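Piltero Refillable Cleaning Kit, two months in

I bought the Piltero kit in August, after the second time a trigger sprayer from the grocery store stopped spraying with half the cleaner still inside. The kit has a caddy, a box of concentrate sachets, a funnel and two spray bottles. I have used it in a small apartment with one bathroom and a lot of wood furniture.

The concentrate is the best part. A sachet goes into the bottle, you fill with tap water, and it mixes after a short shake. It cuts grease on the stove well. On glass it leaves streaks unless you buff with a dry cloth, so I still keep a separate glass cleaner. The scent is light and gone in a few minutes.

The supplied bottles are less good. They are tall and top-heavy, and one trigger started leaking at the collar in week 7. Piltero sent a new one without any argument. By then I had moved most of my mix into smaller pump bottles bought separately, and I still prefer those for desks and shelves.
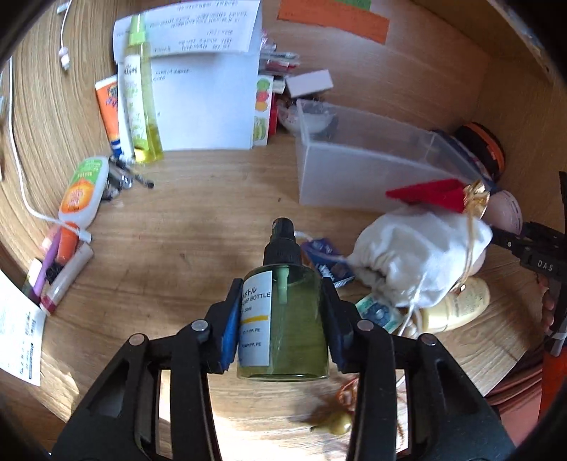

A small pump bottle with a black spray head.

If you go the same way, check the label for the plastic and the capacity before you buy. The funnel in the kit is too wide for most small necks – I use one from Hodcombe with a narrow spout.

The caddy is sturdy and the handle folds flat. It fits under my sink with room for a brush and a roll of cloths.

I would buy the sachets again, but would skip the full kit if you already own bottles you like.

Rating: 7 out of 10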